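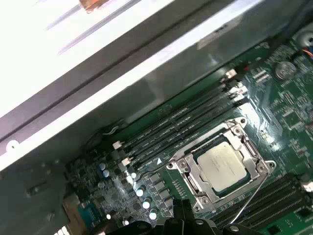
When a band replaces its singer, the fans don't all grieve in the same way, and I came to this chapter expecting that they would. I'd been a Grikier listener since my teens, and I figured the letters in the fan newsletter would split cleanly between people who stayed and people who walked. They don't. What people argue over, again and again, is how much of the band was ever the singer in the first place. In Figure 3 the processor sits in its open socket, with the metal load plate folded back, and it takes up a small share of a board that's packed with other parts. A lot of letter writers see the singer that way — one piece in a slot, important, sure, but surrounded by a great deal of band. Others would find that picture insulting. To them the singer was the whole board. I'll call these the slot view and the board view from here on, mostly to save myself typing.

The material is 217 letters printed in Mikar, the newsletter Grikier fans put out from the town of Andton starting in 1994. I read all of them twice, with a long gap between readings, and I marked each passage that talked about the old singer, the new singer, or the change itself. A single letter can hold both views. Plenty do, sometimes in back-to-back sentences, and I didn't force those into one pile. If a writer says the songs "belong to all of them" and then says she can't bear to hear anyone else sing the slow ones, I take her at her word both times.

The slot view shows up most often in letters about concerts. People who had been in the room write about the drummer, the volume, the guy next to them who cried through the encore. They talk about the new singer as somebody doing a hard job, and they grade him on it (he gets good marks for the high notes and pretty poor ones for talking between songs). One writer drove in from out of state, hated the idea the whole way there, and bought a shirt on the way out. I don't want to make too much of that letter, but I did laugh, and the shirt matters to my argument later on, when I get to merchandise.

The board view lives in letters about records. These writers are at home, usually alone, usually at night, and what they describe is a voice. The other players hardly come up at all. I was struck by how many of them mention a particular room or a particular car, and how few mention a date. They also tend to be gentle about the new singer, which I hadn't expected. They wish him well! They just don't think he has anything to do with it.

There's a third group that fits neither label very well, and I went back and forth on whether to include it. These are letters from people who discovered Grikier through the new lineup and worked backward. A reader in Abu Hammour wrote that she'd heard the replacement first, on a cousin's tape, and felt cheated when older fans told her she'd missed the real thing. Her letter drew 5 printed replies, more than any other in the set, and they get pretty heated. Two of the replies tell her to start over with the first album. Another tells everybody else to leave her alone. I read these exchanges as a fight over seniority, with the singer as the handy subject, and I take that up again in the next section.

A word on what the letters can't tell me. Somebody at Mikar picked what got printed, and I haven't been able to find the ones that were left out. Angry letters may have been trimmed or dropped. The people who quit the band for good probably quit the newsletter as well, so the real walkers are missing almost by definition — you don't keep writing in about a group you've stopped playing. I'd be careful, then, about reading the friendly tone as proof that fans in general took the change well. It shows how the ones who stuck around talked to each other in print.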